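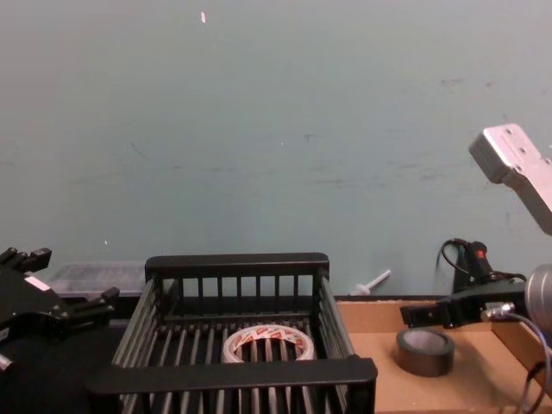 Tape storage at the packing bench: slatted basket or closed bin?

bench_lockyer
Posts: 53

Trying to settle an argument at work. We keep packing tape and electrical tape at the same bench. At the moment the packing tape goes in a black plastic basket with slatted sides and a slatted floor, and the electrical tape sits on a cardboard tray next to it. One colleague wants everything in closed bins with lids. I prefer the basket because I can see from standing height what is left. Volume is low, one carton of tape lasts into November. Opinions?

Saskia Lockyer

tarestrap
Posts: 865

Basket. Lids on a packing bench come off on the first shift and end up under the bench. Two points on how you load it:

1. Lay the rolls flat. A roll on its edge will travel every time the basket is moved, and the edge picks up nicks. A nicked edge is where the tape splits when you pull it.
2. One type per basket. If the electrical tape lives on the cardboard, leave it there and mark the spot.

gusset71
Posts: 71

Disagree on the basket. A slatted floor lets dust up from the bench, and dust on the side of a roll gets into the adhesive edge. We had Gendau bins with hinged lids for four years and the complaints about tape lifting off cartons stopped. Closed storage for anything with exposed adhesive.

tarestrap

Dust falls through a slatted floor. It collects in a solid one. Your bins were clean because someone was wiping them out. Did you change tape supplier in the same period?

gusset71

We went from Pinivix to Herrero that spring, so I can't rule it out. I would still not leave electrical tape on bare cardboard. PVC tape bleeds a little adhesive at the edges when the room is warm, and cardboard sheds fiber. You end up with a fuzzy ring on the bottom face of the roll.

bench_lockyer

Fair point on the cardboard. I could put a square of release liner under it. What about the bench top itself? Ours is a pale gray-green, smooth and matte, and it marks.

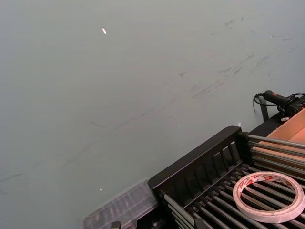

The streaks are mostly diagonal, dark gray, and they look rubbed in. I tried a damp cloth and washing-up liquid with no change. Is that damage to the surface or something sitting on it?

oddlot_r
Posts: 4

Could be transfer from black plastic. Test one mark with a white pencil eraser. If the eraser turns gray and the mark fades, it is transfer. If you can feel it with a fingernail, it is a scratch and you are stuck with it.

tarestrap

Agree with the eraser test. After that, isopropyl on a white cloth, small area first, wipe in one direction. Skip the melamine sponge. It is an abrasive and will leave a shiny patch on a matte top.

gusset71

Or cover the working area with a cutting mat and stop cleaning it. Etent sells them by the meter. A bench is a consumable.

tarestrap

A mat moves unless you tape it down, and then you have tape residue to clean as well.

gusset71

Ours has not moved. It is heavy enough.

bench_lockyer

Eraser result: the short smeared strokes lighten a lot. The long thin line does not change, and I can just feel it. So both kinds. I will do the isopropyl at the end of the shift and leave the scratches alone.

On storage, the basket stays for packing tape and I will put liner under the electrical tape. My colleague gets one lidded bin for the spare rolls and we compare in a few months.

oddlot_r

Stick felt pads under the basket while you have it empty.

tarestrap

Rubber feet, clear ones. Felt holds grit.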